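Home | Manuals | Packing Station | Spare Parts | Contact

Section 4. Setting up the two crates at the roller conveyor

This section explains how to place the crates at the Mistbridge packing station and how to make the station ready for small parts. Please read the section completely before you begin.

You need: two blue plastic crates of the same type, a soft brush, a damp cloth, and the order sheet.

4.1 Placing the crates

1. Stop the conveyor and wait until the rollers do not turn any more.

2. Brush out both crates. Light scuffs on the floor of a crate are normal and do not need treatment.

3. Lift the first crate with both hands under the rim and put it down on the metal framework, at the left of the conveyor. Push it until its side lies directly against the conveyor.

4. Put the second crate on the framework at the right. It is allowed to stand slightly turned, but all its corners must be supported.

5. Press on the rim of each crate. If the crate rocks, take it off and look for parts that have fallen under it.

CAUTION: Do not put your fingers between the crate and the conveyor while you push. Hold the crate only at the rim.

NOTE: Crates of the older Goralside type are 20 mm lower. Do not use one old and one new crate together.

4.2 Cleaning the centre rail

1. Wipe the metal rail between the crates from back to front with the damp cloth.

2. Smudges can stay. Small reddish-brown stains should be rubbed with the cloth and checked again at the next cleaning. If a stain has become bigger, write it in the station book.

3. Dry the rail before you start the conveyor.

CAUTION: Do not use steel wool. It leaves scratches in which dirt collects.

4.3 Loading small parts

1. Leave the left crate empty. It is for the finished pieces.

2. Lay the parts for the order in the right crate, on the floor and not on the rim. Labels should stay on the parts.

3. Do not load more than 5 kg into one crate during the set-up.

4. Compare the parts with the order sheet, then start the conveyor at the lowest speed.

NOTE: A single part is easily overlooked near the inner wall. Look into the corners before you change the crate.
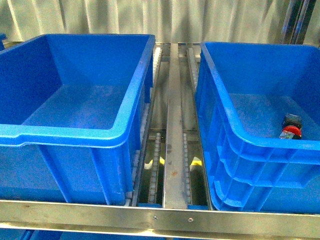 Fig. 4: Left crate empty, right crate with one small part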